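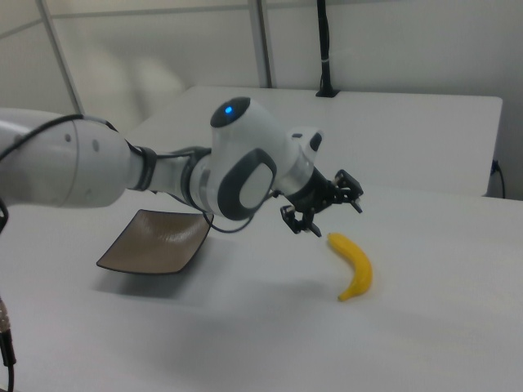 *Skilport Packing*

Posted Dec 18, 2022

## Cell operators, fruit packing – Dikstead

We are hiring two cell operators for our packing shed at Dikstead. The jobs are permanent and full time. You don't need a background in robotics or a trade ticket, but you do need to have worked with fresh fruit or in another food packing job.

### What the job is

Skilport packs bananas and other soft fruit for snack boxes, school orders and office deliveries. Until now all of the single-piece work has been done by hand. A packer takes one banana, checks it, turns it the right way and puts it down in the box. Some of that work is moving to robot arms in August. The project is called Porport and it starts in the small-order room.

The arms do the picking and placing. They are slower than a good packer on most fruit, and they have trouble with anything that is an odd shape or sitting on top of something else. Bananas are one of the harder ones. The curve changes from piece to piece, the skin marks easily, and where the gripper closes makes a difference to how the fruit hangs once it is lifted. A person has to set the work up, watch it, and step in when a pick goes wrong. That person is the cell operator.

On a normal shift you will:

- set out fruit and dishes on the tables before the run
- check the gripper fingers and wipe them down between batches
- check that cables on and near the arm are not caught or rubbing
- start, pause and stop the arm from the touch panel
- look at placed fruit for bruising and splits and take out what we can't sell
- write down missed picks and dropped fruit on the run sheet, with a short note on what happened
- pack by hand when the arm is stopped, or when the order is for fruit the arm isn't set up for
- clean down the tables at the end

You will not be asked to write code or repair the arm. Ghoneim, the firm that installs and services the equipment, does the repairs and changes to the programs. You will talk to their technicians often, and they rely on what is in the run sheets, so clear handwriting and plain notes help.

### What changes for people already here

People on the floor have asked about this and applicants will ask too, so we are putting it in the ad.

The hand packing jobs in the small-order room will be fewer after August. There are 42 people in the shed now and all of them have been told in writing that they will be offered work at their current rate or better. For some that means moving to the main line, dispatch or quality. A few have put their names down for operator training. Internal applicants for these positions are welcome and will be interviewed first.

The operator job is easier on the wrists and shoulders than packing all day. It is harder in other ways. You stand and watch for long stretches, and it takes effort to keep paying attention when a run is going well. Packers who tried the work during set-up told us they missed having someone across the table to talk to. We have changed the layout so that the operator faces the hand packing bench, and operators swap with packers during the shift if both agree.

Pick rates for the arm are recorded. They are used to adjust the arm. They are not used to measure the operator, and this is written into the site agreement. Cameras in the cell point at the work table and the footage is kept for fault finding only.

### Hours and pay

There are two shifts, early and late, and operators rotate between them. The roster comes out a fortnight ahead. If you can only work one of the shifts because of school pick-up or other care at home, tell us when you apply. We have been able to organise this for other staff and we may be able to here – it depends on who else we hire.

Pay is at the operator grade in the site agreement, one step above packer, with the usual loading for lates. You are on the operator rate from your first day, including training.

### Training

Training takes two weeks. The first part is at the shed, on food safety, lock-out and the hand packing jobs if you don't already know them. After that you work beside a Ghoneim technician with the arm running at reduced speed. You don't run a cell alone until you and the shift supervisor have both signed the training sheet. If you want more time before signing, you can have it.

### You will need

- experience packing, grading or preparing fresh food
- good enough eyesight, with glasses if you wear them, to spot small marks on fruit
- to be comfortable stopping a run when you aren't sure about something
- enough English to read a run sheet and fill one in
- the right to work in Australia

A forklift licence is useful for covering in dispatch but isn't needed.

The room is kept cool. We supply a jacket, gloves and hair covers. You supply closed, non-slip shoes. No rings, watches or loose sleeves in the cell.

### How to apply

Bring or post a résumé, or a page about the work you have done, to the Skilport office at the Dikstead shed. Mark it "cell operator". Please include a phone number and the best time of day to ring you. The office has paper forms if you would prefer to fill one in there.

Interviews are held at the shed and include a short walk through the small-order room and some time at the packing bench. You will be paid for the bench time. Everyone who applies will get an answer by phone or letter.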